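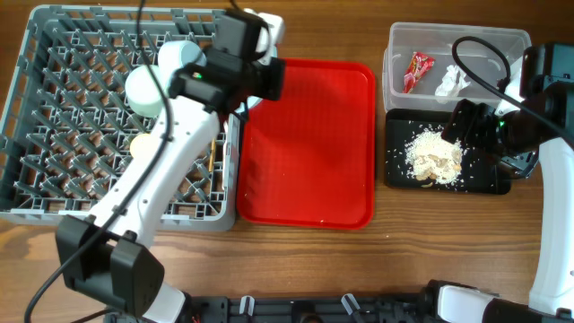
What is the Tulitar Precinct Tally Kit used for?

The kit is used to record, check and store the paper totals from a single polling place, from the close of voting until the official canvass is complete.

The Tulitar Precinct Tally Kit is supplied by Likov to county and municipal election offices. It is suited to general, primary and special elections in which results are reported by precinct, including contests in which voters choose a slate of electors or fill more than one seat. The kit does not count ballots. It provides the forms, seals and containers that election officers need in order to carry the count from the precinct to the central office in good order.

Contents

Each kit holds 400 tally sheets, 13 numbered seals, one seal log and 3 document pouches. The sheets are printed on white stock with a wide left margin for binding. Each sheet has space for the name of the contest, the names of the candidates, the number of votes cast for each, and the signatures of the officers present. A separate line is provided for write-in votes and another for ballots left blank in that contest.

The pouches close with a zipper that accepts one seal. A clear window on the front holds a precinct card, so that the pouch can be identified without being opened. Replacement cards may be ordered at any time.

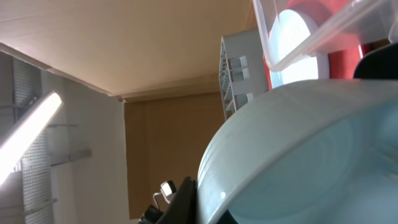
Seals are numbered in sequence and no number is repeated within a single order. Officers should enter the seal number in the log when a pouch is closed and again when it is opened at the central office. If the two entries do not match, the pouch should be set aside and the matter reported under local rules.

Choosing a size

The standard kit is intended for precincts with up to 2000 registered voters. Larger precincts should order the standard kit together with the Drader supplement, which contains additional tally sheets and one extra pouch. The supplement uses the same forms as the standard kit - the two may be mixed freely in one binder.

Offices that keep returns from past elections may also wish to consider the Peng archive box. It holds bound tally sheets flat and has a label panel on the short side for the year, the office contested and the precinct.

Ordering and delivery

Orders are accepted from election offices and from public purchasing departments acting on their behalf. A purchase order number is required. Forms can be printed with the name of the county or municipality at the time of ordering, and a proof is sent for approval before printing begins. Printed orders cannot be returned once the proof has been approved.

Orders for spring primaries should be placed by the end of December. Later orders are filled as stock allows - custom printing may not be available.

Storage

Unused sheets should be kept flat in their wrapping in a dry room. Seals should be stored under lock, with the log kept in a different place. Periods of retention for completed sheets are set by state law, and offices should consult their own schedule.

Product information last revised 25 Mar 2022.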